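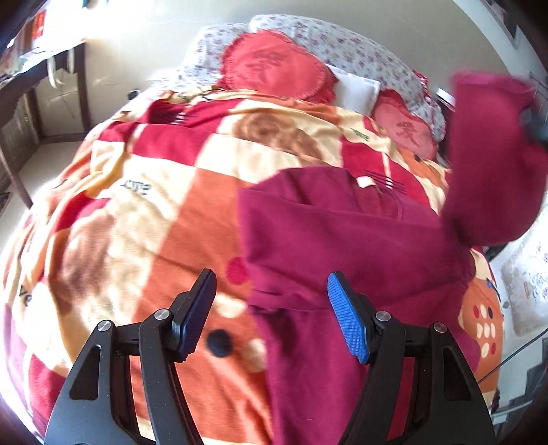

*Last changed: 3 October 2020*

Garment set, bedroom site, second pass. Notes written up the same evening, before I forget which settings went with which batch.

The question for this block is narrow. The policy trained on the September data picks up a shirt from a plain table most of the time and picks up anything from a bed much less often. Jabari Mutiso thinks it is the background. I think it is the compliance of the surface: a mattress gives when a finger presses into it, the fingertip goes lower than the tracked pose would suggest, and the pinch closes on both layers. We agreed to collect on beds with patterned covers and also on beds with plain ones, same garments, same hands, and let the ablation decide.

The house in Jisville is the patterned half. The quilt is patchwork in reds, oranges and creams with big flowers all over it, and there are two red heart cushions at the pillow end. Good clutter, in the sense that the segmentation baseline has a hard time with it. The maroon fleece is close enough to some of the quilt blocks in hue that a color threshold is useless in sunlight, and I have stopped pretending we will keep that baseline in the paper as anything but a lower bound.

Procedure, as run:

- Garment dropped on the bed from waist height, no smoothing.
- Operator approaches with the hand-held gripper, pinches once, lifts until most of the cloth is clear of the bed or the pinch fails.
- One regrasp allowed. After that the episode is closed and tagged as a failure.
- Cushions stay where they fall if the garment drags them.

The last rule is new. In September we put the cushions back each time, and the result was a data set in which nothing near the garment ever moved. Thiele pointed this out from a plot of background optical flow and was right.

**Grip pads.** Still running mismatched, navy on the left finger and bright blue on the right. The two colors were kept on purpose after the first pose check, as they remove the left-right ambiguity when the hand is rolled past vertical. The surface texture matters more than the color. On fleece the diamond pattern holds well and the pinch can be light. On thin cotton it needs a firmer squeeze, and with a firmer squeeze it starts taking quilt along with the garment. That is the double-layer failure and it is the one worth studying.

I went through the first batch by eye and sorted the failures into three bins: missed (fingers close on air), slipped (cloth leaves the pinch during the lift), and double-layer (quilt comes up with the garment). The fleece was almost never missed. Its failures were nearly all double-layer, mostly when the pinch was taken low on the garment where it lies flat. When the operator went for a raised fold the quilt stayed down. This sounds obvious written out, but the labels we have do not distinguish a fold from a flat region, so the policy has no direct way to learn it except from the images.

**Light.** Sun from the left for the whole session. The left side of the quilt was close to saturated in places. I locked exposure for the first batch and then let it float for the second, so there is a clean comparison. My expectation is that floating exposure gives better detail on the dark garment and worse consistency from one step to the next. Clilter, our preprocessing script, flags steps where mean brightness jumps by more than the threshold, and at the current setting it threw out far too many of the second batch. I raised the threshold and reran. The old output is kept beside the new one. Do not merge them.

**Tracking.** Two dropouts, both with the wrist close to the mattress and the view nearly filled with fabric. Soft cloth in motion gives the tracker little that is rigid to hold on to. The usual fix would be a few fixed markers on the wall, but markers in the view defeat the point of collecting in a furnished room. For now the rule is to begin each episode with the head of the bed and the desk in view, so that there is static structure for the initial map, and to keep the approach slow. Slow approaches also make the demonstrations look less like how a person moves. I have no good answer to that yet.

**Numbers.** Target for the bed condition is 600 episodes, split evenly, 300 patterned and 300 plain. The patterned half now stands at 57 usable after filtering, which is less than I wanted for a full session. Resetting takes longer than the grasp. Dropping a garment so that it lands in a different state each time is harder than it sounds. After a while the hand repeats itself, and looking back over the start images I can see the fleece landing with the same side up again and again. For the next session I will draw the drop position and the held point from a list made beforehand.

First training run on what we have: same network, same schedule, September data plus the new episodes. I do not expect a measurable change at this size. The reason to run it is to check that the new poses are in the same frame as the old ones – the calibration was redone in between, and last time a sign error in the roll axis went unnoticed for a week.

Jabari called while it was loading. He wants the plain-cover condition collected in the same room, to hold the desk, the walls and the light fixed. Agreed. It removes the room as a confound but leaves the mattress the same, so my compliance question will need a third condition: patterned cover, hard surface. The simplest version is the same quilt laid over the Ellow test table at the lab. If double-layer failures drop there with the pattern unchanged, the surface is the cause. If they stay level, Jabari has his background effect and I will write it up that way.

To do before the next session:

- Drop list, with held points.
- Add a fold / flat tag to the label sheet, and relabel the first batch.
- Check pad wear on the blue side under the lens.
- Ask about borrowing the quilt.
- Clilter threshold: pick one value and write it in the config, with the date.

Run started, loss falling normally at the first checkpoint. Leaving it overnight.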